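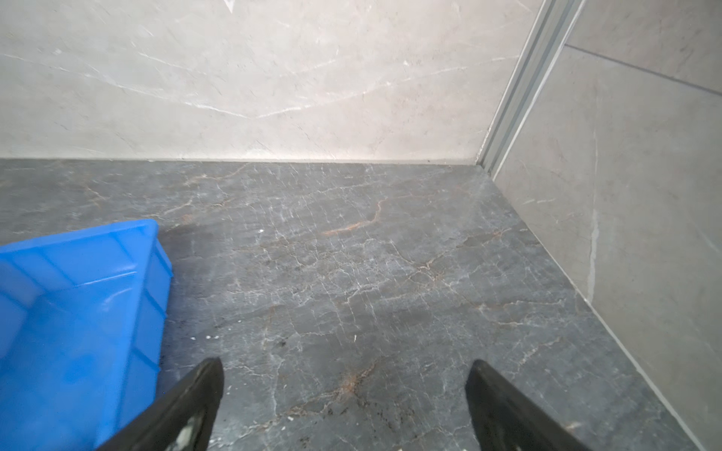 Dark grey marble-patterned flooring with a light grey marble-patterned wall. (Photo: Hadavier)

TRERHAM, Oct 30, 2022 — Flooring and wall tile supplier Hadavier will open a new showroom and trade counter in Trerham in November, bringing its sales office, sample library and customer collection point under one roof for the first time.

The showroom takes over the ground floor of the former carpet warehouse on Lorano Road, which has stood vacant since the previous tenant moved out of town. Hadavier has taken a long lease on the building and has spent the summer fitting it out.

Customers will be able to see 500 floor and wall tiles on display, in stone-effect, wood-effect, plain and patterned finishes. Marble-patterned tiles make up the largest part of the range, and the company says demand for them has grown steadily among homeowners, small hotels and landlords refurbishing shared hallways.

Until now, Trerham customers have had to order samples by post or travel to the company's main depot. Samples will be free to borrow from the new showroom for up to a fortnight. A small deposit will be taken on full-size tiles and returned when the tile comes back undamaged.

"People want to see a tile at full size before they commit to a whole floor," the company said. "A patterned tile can look quite different once several of them are laid side by side, and a small cut sample doesn't show that. We have laid large panels so that customers can judge the pattern properly, and we would encourage them to bring paint cards, fabric and anything else they are trying to match."

New Sun collection

The opening coincides with the launch of the Sun collection, a range of porcelain tiles for kitchens, bathrooms, entrance halls and covered outdoor areas. The collection comes in three sizes, each offered in matt and satin finishes. Matching skirting pieces and step edges can be ordered in every colour.

All the floor tiles in the Sun collection are suitable for use with underfloor heating, provided that a flexible adhesive is used and the heating is brought up to temperature slowly after laying. Fitting instructions will be supplied with each order and will also be available at the trade counter.

The pattern on each tile is printed, and the Sun collection uses a larger number of different printed faces than the company's earlier ranges. Hadavier advises fitters to open several boxes at once and mix the tiles before laying, particularly in larger rooms, where two identical faces placed next to each other are easily noticed. Customers are also advised to order all their tiles together, as the shade may vary slightly between batches.

Trade counter

The trade counter will be at the rear of the building, with its own entrance and loading bay. It will stock adhesives, grout, trims, levelling compound, spacers and cutting tools, as well as the most frequently ordered tiles. Account holders will be able to place an order by telephone and collect it the same day where the goods are in stock.

Existing trade accounts will carry over to the Trerham counter automatically, and account holders do not need to apply again. New applicants should bring proof of trading and one form of identification. Applications will normally be decided within a few working days.

Larger orders will continue to be delivered from the main depot. Delivery within 30 miles of Trerham will be free on orders over £500. Outside that area, or below that amount, the existing delivery charges apply. Deliveries are made to the kerbside, and customers who need pallets moved further on to a site should say so when ordering — a vehicle with a suitable lift must be booked in advance.

Advice for homeowners

Showroom staff will offer a free measuring and quantity service for anyone who brings in a sketch of their room with the dimensions marked. The quantity will include an allowance for cuts and breakages, with a larger allowance for diagonal layouts and rooms with awkward corners. Unopened boxes can be returned within the period stated on the receipt.

Hadavier does not fit tiles itself. The showroom will keep a list of independent local fitters who have asked to be included. Customers are advised to obtain written quotations, to check whether preparation of the existing floor is part of the price, and to agree in advance who will remove the old floor covering.

A series of evening sessions on choosing, laying and looking after tiles is planned for the new year. Places will be free but limited, and booking details will be displayed in the showroom once the programme has been settled.

Access and parking

The showroom has step-free access from the front car park, and the display aisles have been laid out to allow room for wheelchairs and pushchairs. Customer parking is free. Trade vehicles should use the side entrance and leave the front bays clear for visitors. Cycle stands have been fitted beside the main door.

Opening hours for the showroom and the trade counter will be published on the Hadavier website ahead of the opening. The trade counter will open earlier in the morning than the showroom. Orders already placed for collection at the main depot will not be moved to Trerham unless the customer asks for this.

About Hadavier

Hadavier supplies floor and wall tiles, fitting materials and tools to homeowners and the building trade. The company sells through its main depot, its website and, from November, its showroom and trade counter in Trerham.

Press enquiries

Requests for further information, product images and review samples should be sent to the Hadavier press office through the contact form on the company's website. Please mark enquiries "Trerham showroom".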